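Luma Folding Notes – README

What's in here

I keep my notes and pictures on plain, pale things in this folder, mostly the stuff that has no pattern and no print to hang on to. It started as one text file in January and kept growing, so now it has a proper name and a README (this one!). If you only came for the file list, skip to the end.

The set has 818 pictures and 197 note files. Each note file covers one sitting at the Priria table, start to finish, and the pictures are named after the note they go with. I tried to get to 1000 pictures before sharing and then got tired of waiting on myself.

Why so much beige

Patterned things are easy to write about. You say "the blue stripe" and everybody knows where you mean. Plain ones are a pain – you end up talking about shadows, and a shadow moves when somebody switches on a lamp. So I settled on a few words and I stick to them in every note. A "band" is a soft dark strip between two lighter areas. A "plane" is any area with pretty much the same tone all over. A "maybe" is a spot where I can't tell a shallow fold from a corner, and I'd much rather you leave it as a maybe than guess.

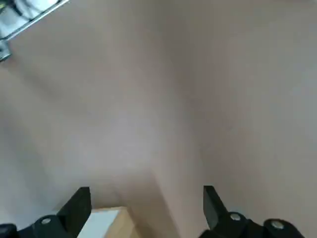 Pale surface, one diagonal band, lighter on both sides. Tagged "maybe".

The maybes are my favorite part of the whole thing, and they're also where I change my mind the most. If you open a note and see two tags with a slash between them, I went back later and disagreed with myself. Both stay in.

Files

notes/ – plain text, one per sitting
pictures/ – sorted by note number
words.txt – the short word list, with the older Bestmont words next to mine
rostami_tags.csv – tags only, for people who like spreadsheets

Known problems

Color is all over the place. The same beige can come out pink, gray or nearly white, so please don't sort by color. There are 8 notes with no tags yet. A lot of pictures are soft, and I kept those in the same folders as the sharp ones.

Last updated Oct 2, 2023. Fixes to words.txt are very welcome, just keep one change per line so I can follow along.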